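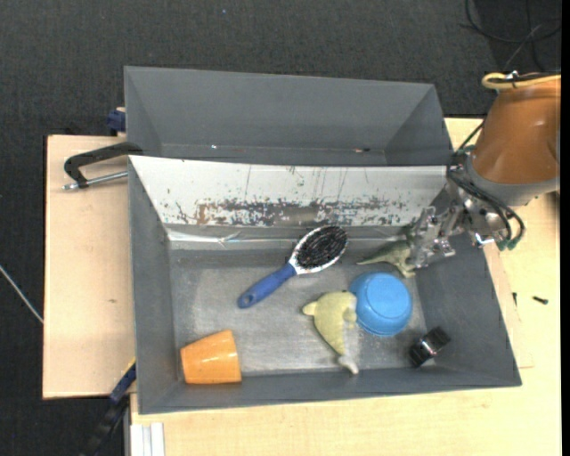 4. Setting the Zendeo Swing Counter

1. Clip the counter on the back of your golf glove, with the button toward the wrist.
2. Hold the button until the display shows 282. It is the factory code.
3. Press once for right hand, twice for left hand.
4. Make seven slow swings with a short iron. The counter learns your tempo from them.

Note: If you change clubs during step 4, begin again from step 2.

Caution: Do not leave the counter in the golf bag under strong sun. Remove the battery if you will not play for 28 days.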